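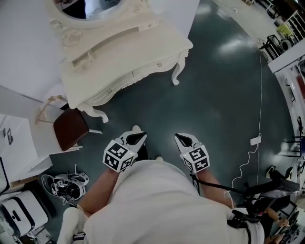
White dresser with mirror, set side.

2025-08-20

Picture car notebook, Hidell shop. Entry by Fidel Toledo.

Worked the whole morning on the second hero car for the Saavedra picture. This is the one the detective drives in the tunnel chase, so it has to match car one in every shot from the left side. From the right side it matters less, the director told us the camera never goes there. I have heard this before on other films and I prefer to match both sides anyway.

Paint: the second coat is on the doors and the rear quarter. The color is closer than last week but under the yellow lamps it still goes a bit green compared with car one. I put the two test panels next to each other and took them to the open door, and in daylight I can not see a difference. The chase is all night and tunnel, so daylight does not help us. I will ask the camera department which lamps they plan to use and test again with the same type.

Engine: idle is still too high. Turned the screw back a little and it died two times. It holds at 3000 without problem, and that is what the sound people want for their recording, but for the slow arrival at the hotel the actor needs a car that can creep. Need to look at the vacuum hose again. The old one had a crack near the clamp and I am not convinced the new one is the correct size.

Brakes: bled all four. Pedal is firm now. The hydraulic hand brake for the slide is fitted but the lever is too far forward for the stunt driver. Moved the bracket 5 cm back. He should sit in it before we weld — please do not weld before he sits in it.

Front bumper: the breakaway version came from Zurthorpe. It is lighter than I expected and the fit is good on the left, bad on the right. There the bolt hole is off by half its width. I did not drill yet. Called them, and they say that their mold was taken from the earlier model year, which has a different bracket. So either we change our bracket or they send a new one. I think to change our bracket is faster.

Money: Plevow wants 500 for each extra door skin. We have the two that are bent from the rehearsal and one clean. The script has the door hit two times, and the director likes to do many takes. I wrote to production that I would like more skins, no answer yet. The budget that remains for body parts is a little over 3000, and the glass must also come out of it.

Badges: legal says remove the maker badge from the trunk but keep the grille. I removed it and filled the holes. The badge is in the tin with the blue lid, please leave it there, it goes back on when the car is returned to the owner of the shell.

To do next:
Vacuum hose, measure and compare with car one.
Ask camera about the lamps.
Seat test for the hand brake lever.
Bumper bracket, right side.
Second key for the trunk, the one we have sticks.

Left the car on the stands with the rear wheels off. The battery is disconnected and on the charger by the compressor.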